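Cómo hacer la cama y ordenar la ropa de cama en los alojamientos Allum

Guía para residentes. Última revisión: February 5, 2021

La presente guía recoge el procedimiento que deben seguir los residentes de los edificios Allum y Bistov para mantener en orden la cama asignada. Se aplica a las camas individuales y a las dobles. El tiempo previsto es de 20 minutos, incluido el cambio completo de sábanas.

Antes de empezar

Compruebe que dispone de sábana bajera, sábana encimera, funda de almohada y manta. Las prendas limpias se retiran en la lavandería de Kasusum, mostrador 2, y las usadas se entregan en el mismo punto. Abra las cortinas o persianas para trabajar con buena luz y despeje el suelo a ambos lados de la cama.

Procedimiento

1. Retire la almohada y las mantas y déjelas sobre una silla limpia.

2. Quite las sábanas usadas y dóblelas hacia dentro. Sacuda la funda antes de depositarla en la bolsa.

3. Extienda la bajera desde la cabecera. Ajuste primero las dos esquinas superiores y después las inferiores, tirando de la tela en diagonal hasta que quede lisa.

4. Coloque la encimera con el revés hacia arriba, de modo que el embozo muestre la cara estampada. El embozo debe medir 40 centímetros.

5. Remeta los laterales bajo el colchón. Sujete la tela cerca del borde, levante ligeramente el colchón con la otra mano e introdúzcala por tramos cortos, desde los pies hacia la cabecera.

6. Ponga la funda limpia, ahueque la almohada y alísela con la palma antes de apoyarla en la cabecera.

7. Doble la manta a lo largo y déjela a los pies – nunca sobre el radiador.

La almohada sobre la sábana clara, y distintas telas durante el arreglo:
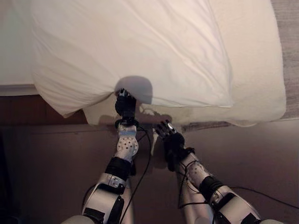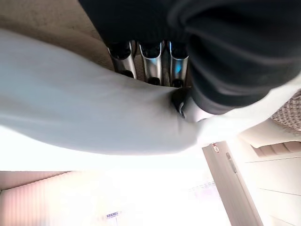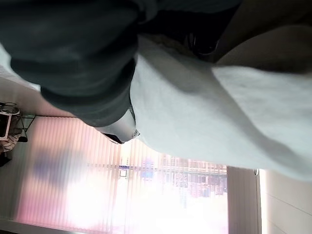

Si la bajera se suelta de forma repetida, verifique la talla indicada en la etiqueta. Las camas del edificio Bistov admiten únicamente el modelo Soylu de 182 centímetros; las tallas inferiores deben devolverse a la lavandería para su cambio.

Las manchas y los desgarros se comunican en recepción en el momento de la entrega – no es necesario lavar la prenda previamente. Las fundas protectoras del colchón no deben retirarse sin autorización del servicio de alojamiento.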